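Olta Linen Circle
Minutes of the May meeting
May 19, 2025

In the chair: Samah Benmoussa
Minutes: Sanaa Farouk

1. Opening
Samah opened the meeting and thanked everyone for coming out in the rain. The minutes of the last meeting were approved with one correction: the pillowcases went to Florkison, and the napkins stayed with us. Wyss has sent word that the new shelf labels are printed and look great.

2. Towel count
The big news of the evening! Sanaa read out the figure for towels and cloths folded and sent on since last September, and it is 3,429. There was applause. The Prirnedar guest house took the largest share and has already asked for more, in any color we like.

3. Folding small cloths

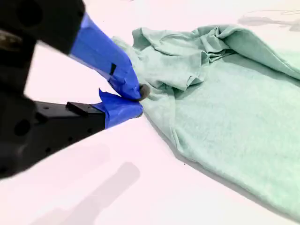
Samah led a long and very lively talk on how we fold the small cloths, a subject on which it seems everyone has feelings. The current sheet says to fold in half twice and press with the flat of the hand. Several members find that the corners wander. Starting with a pinch at the edge, the way the mint-green cloth is held, got a lot of support, and the members who tried it at the meeting were delighted with how much easier it was to find the corner again in a crumpled piece. Agreed to put the edge pinch at the top of the sheet. Sanaa will redraw it.

Thirds or quarters was discussed again. Quarters fit the Prirnedar baskets, thirds fit our own shelves. Agreed: quarters for anything leaving the building, thirds for what we keep. Samah asked that stacks be limited to 8, as the taller ones lean. 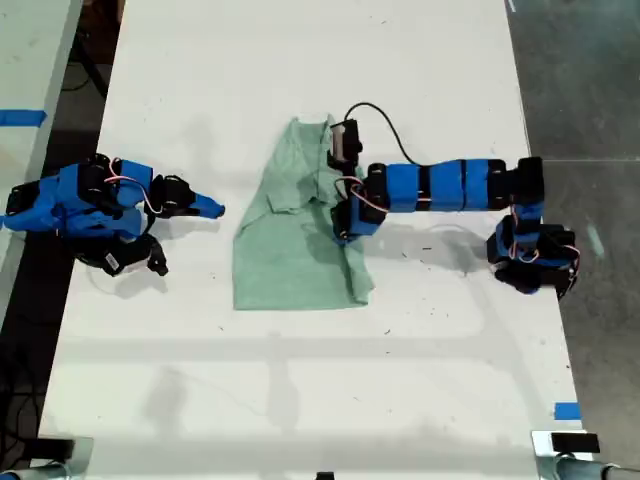 4. Tables and shelves
White tabletops are to be wiped down before each session and again at the end. A soft cloth and plain soapy water, please, no scouring pads. We would love 2 more folding tables before September. Samah will ask Wyss what they have in storage.

The lower shelf is now for greens and blues, the upper one for whites. Sanaa has sorted the first 4 bins already and it looks wonderful. 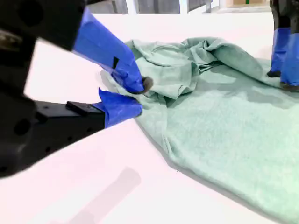
The bin of odd pieces still needs going through. Anything with a frayed hem goes in the mending bag, and singles that match nothing can be cut up for dusters. Samah offered to bring her good shears.

5. Other business
Florkison would like to visit and see how we work. Warmly agreed! Sanaa will write to them with possible dates and a note on parking.

A request for a second kettle was approved at once.

Actions
Sanaa: new folding sheet, letter to Florkison
Samah: tables, shears, kettle

The meeting closed with tea and the last of the lemon cake.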